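Hang Your Electric Screwdriver Over the Bench (and Never Go Hunting for It Again)

If you put together anything with more than a handful of screws in it, I'd like to talk you into hanging your screwdriver from above. I did it to my own table two years after everybody else seems to have done it, and I have been grinning ever since. You reach up, pull the driver down, drive the screw, let go, and it floats back up out of your way. No rolling off the edge, no digging under the instruction sheet, no setting it on top of the part you just cleaned!

The whole job takes an afternoon if you already have a table you like. Most of that is fiddling with height, and the fiddling is fun.

What you need

An inline electric screwdriver, the straight kind with no pistol grip. Pistol-grip drivers can be hung too, but they want to tip, and you'll fight them.
A spring balancer, sometimes sold as a tool balancer. It's a little drum with a cord and a hook.
A post and arm, or a beam overhead you can screw into.
A hanging loop for the driver, if yours didn't come with one.
A safety cord, separate from the balancer cord.
Four or five cable ties, the reusable sort.
A table with a pale top. I'll come back to this.

My balancer is a Nellum and my arm is the Terkby bench post, the one with the clamp foot. Neither is fancy. I tried the Itus balancer first and liked it fine, but it was rated for heavier tools and my driver shot up to the ceiling every time I let go of it. Buy for the weight of your tool with the cord attached, and weigh the two together on a kitchen scale before you order. Mine came to 1202 grams with the cord and the loop, which put it right in the middle of the Nellum's range, and right in the middle is where you want to be.

Step 1: Clear the table and wipe it down

Take everything off. Everything! The mug too. You need to see the whole work surface to decide where your hands will be, and you're going to be leaning over it to clamp the post.

While it's empty, stand (or sit, if you sit to work) in your normal spot and put both hands flat on the table where you'd hold a part. Mark that place with a bit of masking tape. That's your target, and every other measurement comes off it.

Step 2: Put up the post

Clamp it at the back edge of the table, a little toward the side of your driving hand. I'm right-handed, so mine is to the right of the tape. If you put the post dead center it'll be in your line of sight all day and you'll knock tall parts against it.

Tighten the clamp, then grab the top of the post and give it a proper shake. It'll move a bit, they all do. What you don't want is the foot creeping on the tabletop. A scrap of thin rubber under the clamp pad cured mine completely.

If you're screwing into a beam, find solid wood first and use an eye bolt that goes well in. A cup hook is no good for this.

Step 3: Hang the balancer

Hook the balancer to the end of the arm and run the safety cord from the balancer body to the post itself, not to the same hook. Leave a little slack so it doesn't pull. If the hook ever opens up, the safety cord catches the drum before it lands on your knuckles.

Slide the arm so the balancer's cord drops straight to your tape mark. Hold a nut on a piece of thread under it if you want to be exact. I want to be exact about this one thing, so I did it twice.

Step 4: Hang the driver and set the tension

Clip the driver on by its loop with the bit pointing down, and keep one hand on it the first time. Now pull it to the table and let it rise slowly under your palm. You're looking for a lazy return. If it snaps up, back the tension off a quarter turn. If it sags, add a quarter turn. On most balancers there's a knob or a ratchet on the side, and the little booklet will tell you which way is which. Mine had the arrows printed backwards and I spent a happy ten minutes making it worse.

Stop when it stays where you leave it at middle height and drifts up gently from the table.

Step 5: Set the resting height

I went round and round on this before I settled on a number, so have mine: 80 millimeters of air between the tip of the bit and the top of the tallest thing I normally build. Higher than that and I was stretching for it, which gets old fast across a long batch. Lower and I kept brushing parts against the bit as I swung them in.

Set it with the stop on the balancer cord. If yours has no stop, a big wooden bead and a knot will do the same thing. 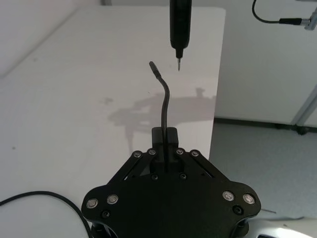
A straight driver hung bit-down is so much nicer to use than one lying on its side, and the biggest reason is aim. Your hand comes down in a straight line, the screw goes in square, and you strip far fewer heads. It also teaches you to look at what's near the tip before you pull. The bit up there has a thin bent rod ending just a little to the left of it and slightly lower, with only a small gap between the two, and that's the sort of spacing I'd check from the front and again from the side before bringing a driver down. Anything slim and dark is easy to lose against a black tool. From one side it can look as though you've got lots of room, so move your head and look again.

Step 6: Sort out the cord

If your driver has a power cord, don't let it hang free. Run it up alongside the balancer cord with a generous loop, enough that you can pull the driver all the way to the table without the cord going tight. Tie it loosely at the arm, then down the post, then away off the back.

The loop matters more than it looks. My first one was too short, and the driver leaned toward the post whenever I pulled it down. I blamed the balancer for a week! Add more slack than you think you need, work with it for a day, and trim the ties afterward.

Other cables on the table get the same treatment. Push them to the back or to one side, and tape them down if they like to wander. A loop of cable in front of you will find its way under a part sooner or later.

Step 7: Fix your light

Now for the pale top I promised to come back to. Dropped screws show up on white like peppercorns on a plate, and I wouldn't go back to a dark bench for anything. But a white table shows every shadow as well, and once you've put a post, an arm and a tool over it you've added a few. Soft shadows are no trouble. A hard one falling across your tape mark is a nuisance, and you'll end up feeling for the screw head with the bit.

Use two lamps, one from each side, both a bit in front of you. One lamp behind the post is the worst spot I tried. If you can only have one, put it on the side away from your driving hand.

White tops do pick up gray smudges. Mine gets a wipe with a damp cloth and a drop of dish soap at the end of the day, and a melamine sponge for the spots that won't shift. Go easy with the sponge on a glossy finish.

Step 8: Try a dry run

Before you build anything real, take a scrap block, drill a row of pilot holes and drive screws into them. Do a row close to you, a row in the middle and a row farther back. You'll feel right away where the driver wants to go and where you're dragging it. The comfortable zone is smaller than you'd guess, and it's much easier to slide the work under the driver than to haul the driver over to the work.

If your driver has a torque setting, start low and creep up until the head just sits flush. Write the number on a piece of tape and stick it to the post. I have a little ladder of tape on mine now, one line for each kind of screw.

A few things that have come up

The driver spins on its cord. Put a small swivel between the hook and the loop. The one I use is a Þrastardóttir fishing swivel that was sitting in a drawer, and it has been perfect.

The bit falls out when it's hanging. Your collar isn't closing all the way. Push the bit home until you feel the click, then tug it. If it still drops, try a different bit, and if that one drops as well the collar needs cleaning.

The arm droops. Either the arm is too long for the weight or the joint has slipped. Pull it in closer to the post and tighten it up again.

It swings when you let go. You're letting go at an angle. Guide it back up for the first few inches until your hand learns the path. Mine took an evening, and then I stopped thinking about it.

Looking after it

Check the balancer cord for fraying every so often, especially right at the hook. I do mine each May when I clean out the shop, and any time the driver takes a knock. Look at the safety cord too. Keep the bit clean, wipe down the collar, and unplug the driver before you change anything above it.

I keep a running tally on the wall and passed 1038 screws on the first balancer cord before I swapped it, and even then it looked fine, I just had the new one handy. Next I want to try a second arm for a driver with a different bit, so I never have to switch in the middle of a build. If you've already got two hanging over one table, please write and tell me how far apart you put them!

Updated November 26, 2018 | Contact | Copyright, all rights reserved | Back to top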